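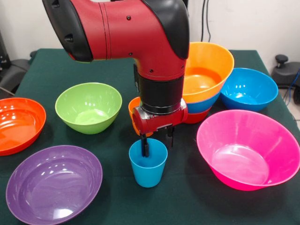 물렁뼈
손가락을 컵 안으로 넣는 방식이면 접근 각도부터 정하고 시연을 모으는 게 맞습니다. 사람마다 다르게 잡으면 정책이 중간값을 배워서 테두리를 찍고 내려갑니다. 우리 동아리가 작년에 그걸로 한 학기를 버렸습니다.

댓글 정렬: 등록순

밤샘납땜 (작성자)
본문이 짧아서 여기에 이어서 씁니다. 학부 로봇 동아리고 Thoroddsen 대회 식기 정리 부문에 나갑니다. 과제는 컵과 그릇을 정해진 자리로 옮기고, 그릇은 크기 순으로 쌓는 것까지입니다. 한 판 제한 시간은 40초입니다. 원격 조작으로 시연 620개를 모았고, 걸러내고 남은 게 584개입니다. 그릇은 대충 되는데 컵에서 계속 막힙니다. 질문은 두 가지입니다.
첫째, 컵을 벽면 잡기(한쪽 손가락은 안, 한쪽은 밖)로 통일할지, 바깥에서 감싸 잡는 것도 섞을지.
둘째, 실패한 시연을 빼는 게 맞는지.

물렁뼈
첫째는 통일. 둘째도 빼는 게 맞음. 그런데 무슨 기준으로 걸렀는지를 안 적으셨네요.

밤샘납땜 (작성자)
시간 초과, 그릇을 떨어뜨린 것, 조작자가 중간에 멈추고 생각한 게 길게 들어간 것. 이렇게 뺐습니다.

귤껍질차
저는 반대입니다. 떨어뜨린 건 빼더라도, 빗나갔다가 다시 잡은 시연은 남겨야 합니다. 한 번에 성공한 것만 있으면 빗나갔을 때 뭘 해야 하는지 배울 데이터가 없습니다. 혹시 시간 초과로 뺀 것 중에 재시도가 많지 않나요?

밤샘납땜 (작성자)
확인해 보니 그렇습니다. 시간 초과는 거의 다 컵에서 재시도하다가 넘긴 겁니다.

귤껍질차
그걸 도로 넣어 보세요. 제한 시간은 채점 규칙이지 학습 데이터 규칙이 아닙니다.

물렁뼈
도로 넣으면 정책이 일부러 한 번 빗나가고 시작하는 수가 있습니다. 우리는 그걸 겪었습니다. 빗나가는 구간은 잘라내고 다시 접근하는 구간부터만 쓰세요.

귤껍질차
구간 자르는 건 동의. 통째로 버리는 것만 아니면 됩니다.

3층실험실
대회 규정을 먼저 봐야 하지 않나요. 작년 규정에는 용기 안쪽에 손가락이 닿으면 감점이었습니다. 식기니까 위생 항목이라고 했던 것 같은데요.

밤샘납땜 (작성자)
올해는 그 항목이 빠졌습니다. 운영 쪽 Ditte Hviid 님한테 메일로 물어봤고 안쪽 접촉을 허용한다는 답을 받았습니다. 대신 놓은 뒤에 컵이 넘어져 있으면 그 물건은 0점입니다.

3층실험실
그럼 벽면 잡기가 유리하겠네요. 저희 팀은 아직도 바깥 잡기만 쓰고 있었는데 바꿔야겠습니다.

Drultach
벽면 잡기가 무조건 유리하진 않습니다. 컵이 위로 갈수록 넓어지는 모양이면 안쪽 손가락과 바깥쪽 손가락이 닿는 면이 수직이 아닙니다. 손목을 똑바로 세우고 내려가면 힘을 줄 때 컵이 돌아갑니다. 손목을 벽 기울기만큼 눕히거나, 손가락 끝에 말랑한 걸 붙이거나 해야 합니다.

밤샘납땜 (작성자)
돌아가는 현상 있습니다. 손가락 끝에 붙이는 건 Fitden 패드를 써 봤는데 두꺼워서 그릇 쌓을 때 그릇 사이에 걸렸습니다.

Drultach
패드를 안쪽 면에만 얇게 붙이세요. 바깥면까지 감싸면 당연히 걸립니다. 저는 실리콘 시트를 잘라서 씁니다. 접착제는 금방 떨어지니까 양면테이프로 하고 자주 갈아 주는 편입니다.

물렁뼈
패드를 바꾸면 마찰이 달라져서 기존 시연이랑 안 맞을 수 있습니다. 대회까지 얼마나 남았습니까?

밤샘납땜 (작성자)
11월입니다. 조작할 줄 아는 사람이 저 포함 4명이라 처음부터 다시 모으기는 힘듭니다.

Drultach
마찰이 늘어나는 방향이면 기존 데이터를 그대로 써도 큰 문제 없었습니다. 줄어드는 방향이면 문제고요. 컵 시연만 조금 추가해서 섞으면 됩니다.

물렁뼈
저는 큰 문제가 있었습니다. 팔이 다르면 결과도 다르니 여기까지만 하겠습니다.

초코우유둘
다른 얘긴데 그릇 배치는 매번 바꾸나요? 뒤쪽 그릇이 그리퍼에 가려지는 배치가 들어가면 카메라 한 대로는 어렵습니다. 저희는 Plestasia로 배치를 뽑아서 그대로 놓고 찍습니다.

밤샘납땜 (작성자)
배치는 조작자가 손으로 바꿉니다. 무작위라고는 하는데 나중에 보면 컵을 자꾸 가운데에 놓습니다. Plestasia는 좌표만 뽑아 주는 건가요, 아니면 쌓인 상태도 됩니까?

초코우유둘
쌓인 상태도 됩니다. 물건마다 크기 적어 주고 쌓기 허용을 켜면 나옵니다. 다만 큰 그릇이 위로 올라가는 것도 그냥 뽑아 버리니까 싫으면 조건을 따로 걸어야 합니다.

귤껍질차
그건 일부러 놔두는 게 나을 수도 있어요. 대회 시작 배치가 얌전하다는 보장이 없습니다.

3층실험실
작년 시작 배치는 얌전했습니다. 컵 하나에 그릇은 다 따로 떨어져 있었고요.

귤껍질차
작년은 안쪽 접촉 감점도 있었잖아요. 규정이 바뀌는 대회를 작년 기준으로 준비하면 위험합니다.

물렁뼈
컵을 가운데에만 놓았다는 게 제일 큰 문제 같은데요. 패드보다 그걸 먼저 고치세요. 컵이 가장자리에 있는 시연이 없으면 무슨 패드를 붙여도 가장자리에서는 못 잡습니다.

밤샘납땜 (작성자)
정리하면 이 순서로 하겠습니다.
1. 시간 초과로 뺀 시연에서 재접근 구간만 살려서 넣기
2. Plestasia로 배치 뽑아서 컵 시연 추가, 가장자리 위주
3. 그래도 컵이 돌아가면 그때 안쪽 패드
손목 기울이는 건 2번에서 조작할 때 같이 맞추겠습니다.

Drultach
3번을 2번 앞으로 옮기세요. 시연을 추가로 모은 다음에 패드를 바꾸면 두 번 일합니다.

밤샘납땜 (작성자)
맞네요. 순서 바꾸겠습니다. 실리콘 시트 두께는 뭐 쓰시나요?

Drultach
제일 얇은 거요. 포장지를 버려서 두께는 모르겠습니다. 저녁에 연구실 가면 재서 올리겠습니다.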